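Take Part: Paid Household Task Sessions at the Merrick Building

The home robotics group at Vuria is looking for people to come and spend a few hours with us this May, picking things up and putting them down again. We know that is an odd way to describe a job, but it's a fair one, and most of the people who joined our first round asked to come back for the second!

A little background, for those who like to know what their time is going toward. Our project, Mutis, looks at how robots can learn everyday chores from people who do them without thinking. Participants hold a gripper in each hand and carry out small jobs, such as moving a cup from a shelf to a table or clearing a sink. In our first round we gathered 2913 demonstrations this way, and the policy we trained on them did well on shelves it had seen before. It did much less well when we turned the furniture to a new angle. When we added 117 demonstrations recorded with the furniture deliberately rearranged between tries, a good part of that gap closed. We would now like to find out if the same holds for people of different heights, different reach and different habits — and that is where you come in. 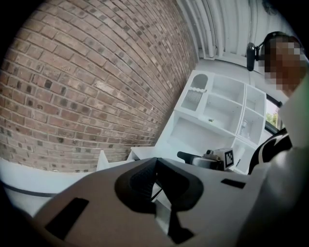

Hand-held grippers near the white toy kitchen unit.

You don't need any technical experience. We would be especially glad to hear from left-handed people, from anyone over 60, and from people who have spent years working in kitchens, laundries or care homes, as our first group leaned heavily toward graduate students (lovely people, but they do tend to load a shelf the same way). You should be 18 or older, comfortable standing for up to twenty minutes at a stretch, and able to wear a light headset over your hair or cap. Glasses are fine.

Each session lasts two and a half hours, with breaks whenever you want them, and pays $49. You may sign up for as many as four. We'll spend the first half hour letting you get used to the grippers, which feel clumsy to almost everyone at the start. Please don't worry about dropping things or changing your mind halfway through a task. We keep those recordings too, and they are some of the most useful ones we have.

Faces are pixelated before any recording is shared outside the group, and you can withdraw your recordings up to the end of the study.

Sessions run on weekdays, with a late slot starting at 5:30 p.m. on Wednesday. To apply, stop by the Hukness front desk and ask for form 1297, or leave your name and a phone number there and we'll call you back.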